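Is a 60-day comeback from a torn hamstring believable?

Posted by Durari, January 2026

Our college receiver is supposedly back at practice 60 days after a full tear. The team says he's "on schedule." Whose schedule? I've seen this before — they said it in September about our safety, and he played 9 snaps. 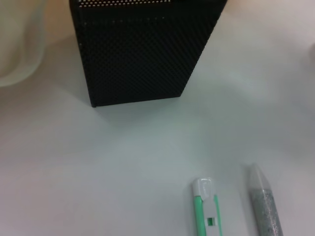
Black mesh holder on a table

Hosano
Depends on the grade. A full tear usually means months. "At practice" could mean jogging on the side. 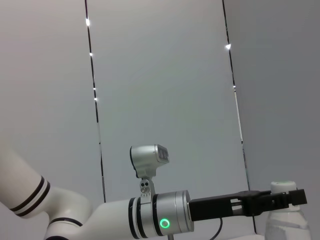 Robot arm with its green light on

Sýkora
He'll be fine, kids heal fast. My cousin was back in 18 days.

Cistero
18 days was a strain, not a tear. I'd ignore the press notes and watch whether he runs full routes in pads. Until then I don't buy it.

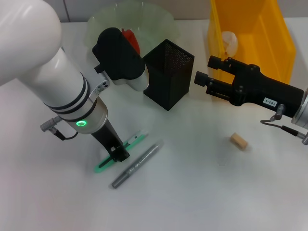
Related: Do injury reports mean anything in spring?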